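Chapter 6
Planning for Contact: Tools Held in the Gripper

6.1 Where this chapter begins

The planners in the earlier chapters shared one assumption. A path was good if the arm reached its goal and touched nothing on the way. Contact was an error, and the collision checker was there to rule it out. That assumption serves well for moving a part from one place to another. It fails as soon as the robot picks up a cloth, a scraper or a brush, as these tools do their work only while they are touching something.

This chapter deals with the software needed once contact is wanted. The running case is sweeping: an arm holds a small hand brush and moves light litter across a hard floor to a collection point. The task looks simple and costs little to set up, but it makes use of nearly every layer of the control stack. The brush bends. The litter is small and moves in ways that are hard to predict. The floor may be patterned or shiny, which troubles the camera. The grip on the handle may shift during a stroke, and every later calculation depends on that grip.

Readers who have not worked through the material on frames and transforms should do so first. The notation used there is kept without change.

6.2 The tool frame

Let G be the gripper frame, fixed between the fingertips, and let T be the tool frame, placed at the working end of the brush. For a rigid tool held firmly, the transform from G to T is a constant. It can be measured once and stored. Most of the tool libraries supplied with industrial controllers work in this way, and for a welding torch or a bolted spindle nothing more is needed.

A tool picked up from the floor or a bench is a different case. The transform depends on where along the handle the fingers closed, and at what angle. A flat handle helps, as the faces of the fingers limit rotation about one axis, but it may still pivot about the axis that joins the two fingertips. In the Cultora software used for the exercises, this pivot angle is treated as a state to be estimated, along with the position of the grip along the handle. The other components are held at their nominal values.

Two sources of information are available. The first is the wrist camera, which sees the handle in nearly the same place in every image, so that a small change in its angle is easy to detect. The second is the arm itself. When the bristles meet the floor, the motor currents rise, and the height at which they rise gives a point on the tool. Section 6.5 shows how to combine the two.
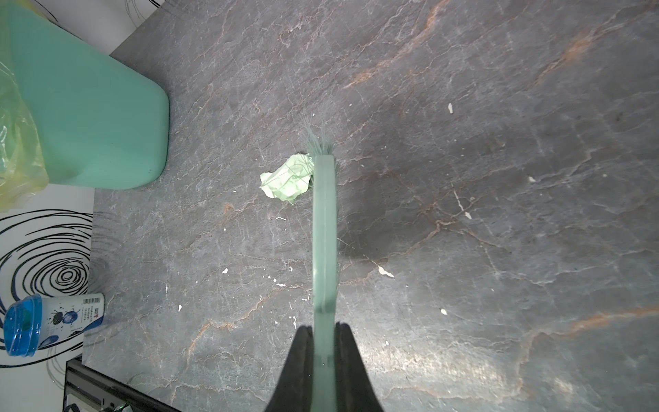 The bristles raise a further question, namely where the origin of T should lie. If it is placed at the tips of the unloaded bristles, the commanded height has a plain meaning: zero is first touch, and a negative value is the depth of pressing. If it is placed at the root of the bristles, the frame stays on the rigid part of the tool, and the bending can be modelled on its own. We use the first choice in this chapter, following Jelínek, and return to the second in the exercises.

6.3 Seeing small objects from the wrist

A camera on the wrist moves with the tool, and this has both good and bad effects. The view is close, so a fleck of paper a few millimetres across covers enough pixels to be found. The tool, however, hides part of the floor at all times, and the part it hides is the part where the work is being done. A detector that runs on single images will lose an object as the brush passes over it and report a new one when it comes back into view.

The remedy is to keep a map. Each detection is projected on to the floor plane and stored with a position, a size and a confidence. An object behind the tool is not deleted. Its confidence is left alone while it is hidden, and is lowered only when the planner has a clear view of the place where the object should be and the detector finds nothing there.

Patterned floors need care. A thin white vein in dark stone has much the same brightness as a scrap of white paper, and a reflection may be brighter than either. Brightness alone is therefore a poor test. Three others are in common use:

Parallax. Litter with some height shifts against the floor as the camera moves. This works for a crumpled ball and poorly for a flat fleck.

Persistence. A vein stays fixed in the floor frame throughout the run. A reflection moves with the camera.

Response to contact. A mark that remains in place after a stroke has passed over it is probably part of the floor.

The third test is the most reliable and the slowest. In practice it is used to clean up the map after each pass, and the first two are used to build it.

6.4 Dividing the task

A sweeping program is commonly divided into four layers, each running at its own rate. The lowest layer controls the joints and is supplied by the maker of the arm. Above it, a contact controller holds the pressing depth while the tool moves sideways. The third layer plans single strokes: a start point behind an object, a direction and a length. The top layer decides which object to sweep next and when to stop.

The rates differ widely. In the Cultora software the contact controller runs at 90 Hz and the perception loop at 20 Hz, while a new stroke is planned only when the last has ended. A common fault in student programs is to let the stroke planner wait for a new image in the same thread that serves the contact controller. The brush then stops or presses too hard whenever the detector is late. Each layer should read the latest result from the layer above and carry on with the old one if nothing new has arrived.

The stroke planner is the subject of Section 6.6. It assumes that T is known and that the map is up to date. We therefore begin with the estimate of T.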